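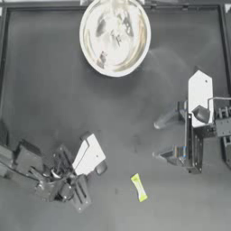 Flirgate_Ops
Posted 28 February 2021
We are reporting a repeated fault on our two-arm cell and request comment from other operators. The task is to pick wrapped snacks from the table and place them in the bowl. On 2 occasions the left arm stopped during its approach and held position until the power was cycled. The controller logged a joint overload each time. A single yellow-green packet lying low on the table, between the two arms, is the sort of target involved. No one was injured.

Reply 1
Zalton_Support
Please confirm the firmware version and whether the stop button was used before power was removed. An overload at the wrist is often a cable pulled tight at full rotation. We advise against further operation until the cable has been inspected.

Reply 2
Flirgate_Ops
Firmware is the December release. The stop button was used the second time only. We have run the cell at 30 percent speed with several wrappers out, and the fault did not return.
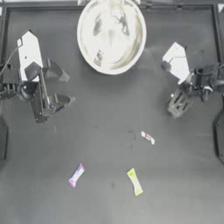
Reply 3
brandden_cell4
We respectfully disagree with the cable theory. Our unit at Brandden showed the same log entry, and replacing the cable changed nothing. The cause was a table height set four millimeters too low in the software – the fingers were pressing into the surface before they closed. A slow run would not always reveal this.

Reply 4
Zalton_Support
Table height should be checked. It does not follow that the cable may be ignored, and both items appear in the service procedure.

Reply 5
Flirgate_Ops
We have now measured the table, and the stored height is in fact low. The cable on the left wrist also shows wear at the clamp.

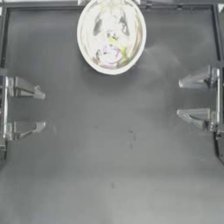

Both will be corrected before the cell returns to normal speed. The log files have been sent to Zalton, and the safety report remains open until a full shift has been completed without a stop.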